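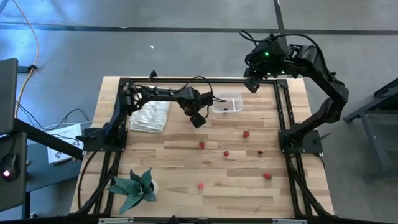

What does it mean to portion soft fruit? It means moving single pieces from an open surface into a container of fixed size so that none is pressed, dropped or stacked too deep.

Chapter 2. Portioning by the Piece

Strawberries bruise at low pressure, and the mark may not show until later. The methods in this chapter therefore treat each berry as a separate item. Fruit is spread on a flat wooden top with space on every side, then taken up one at a time. Berries that touch are moved apart first.

The container is set down before any fruit is lifted. A clear plastic box is the usual choice — its contents can be checked from the side. 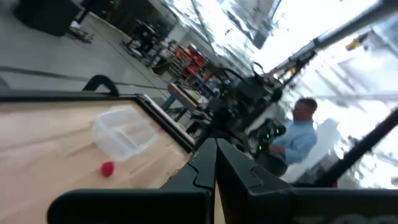 Hongmei Cui objects that a clear wall hides nothing but also guides nothing, and that beginners tend to strike the rim. Her trials at Movaldale used 151 berries and a release height kept below the rim. The Voto procedure, given in Section 2.3, follows the same rule. A box for 300 grams is filled in one layer; a box for 900 grams needs a liner between layers.

Small round items roll when set down near a wall, and leafy items catch on it. Both are kept clear of the container until their turn.
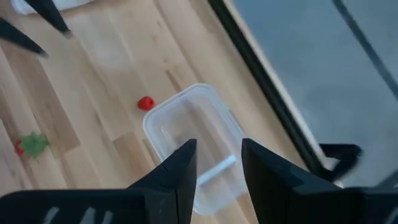 According to Dirk Ackermann, the angle of the box matters less than whether it shifts during loading. Section 2.1 begins with his test for shift.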